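Two-arm box handoffs, part 2: what the labels changed
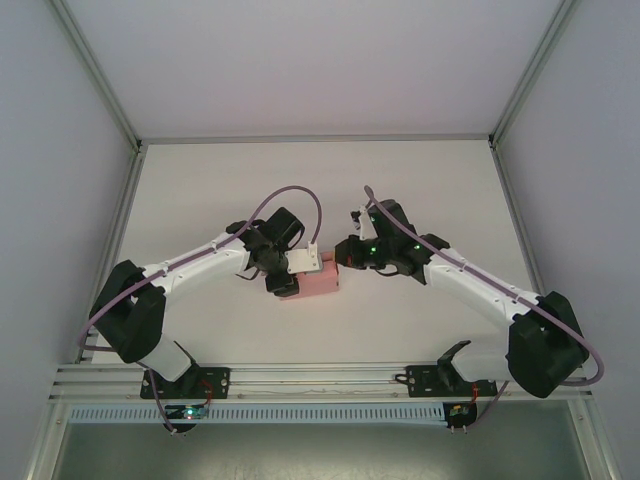
I said in January that I would write up the relabeling test once the numbers stopped moving. They have stopped moving, so this is the write-up. It is a small result and it only covers one task, but it changed how we spend our mornings.

The task is the same as before. The two arms have to get hold of a small box between them, lift it, turn it, and put it back down on the work surface. A person drives the arms by hand to record the demonstrations, and then a policy is trained to copy them. Our first policy, which we called Rindura after the street the lab is on, did fine with one arm at a time. With both arms it had a habit of closing one gripper early and shoving the box toward the other one. Sometimes the second arm caught up and sometimes the box ended up against the wall.

My guess was that we needed more demonstrations. Angelica Yap thought the ones we had were fine and the problem was in how we were cutting them up. We had been feeding in each demonstration whole, from rest position to rest position. She wanted to mark the moment when both grippers were in place and treat everything before it as one phase and everything after it as another. The policy would get the phase as an extra input, and a small classifier would guess it at run time from the wrist positions and the gripper currents.

We had 100 demonstrations on disk. Marking them took me most of two days. The hard part was deciding what counted as "in place." If I marked it when the fingers first reached the box, the classifier switched too soon. If I waited until the grip current settled, it switched late and the arms just sat there. I ended up going with the current, minus a short fixed offset, and redid the first batch to match. I should have settled that before starting.

We ran the old policy and the new one in alternating blocks on the same setup, with the box starting at 12 positions. The early shove almost went away. What is left happens mostly when the box starts far to one side and one arm has a much longer way to travel. The turning part did not get better at all, which makes sense to me now. The labels don't say anything about turning.

Two things I would be careful about. Heriberto Chambi drove every one of the demonstrations, and he is very consistent, so the marks were easier to place than they would be with several people driving. And we only used one size of box. Cabrera, the other group on our floor, has a set of soft pouches we can borrow, and I expect the current threshold to fall apart on those.

I also tried training with the phase labels shuffled, as a check. That policy was worse than the original, so the labels do seem to be doing the work and it isn't just the extra input.

I showed this at the Traltivcombe meetup on 23rd February and somebody asked why we don't let the model find the phases by itself. We tried that for a week last fall. It found 3 phases, and one of them was Heriberto pausing before he let go. It might work with more data. For now marking by hand is cheaper for us.

Next is the pouches, then a second driver. I still have to clean up the marking script before I can send it to the people at Rekthorpe who asked for it. It has my home directory hard-coded in it in a lot of places.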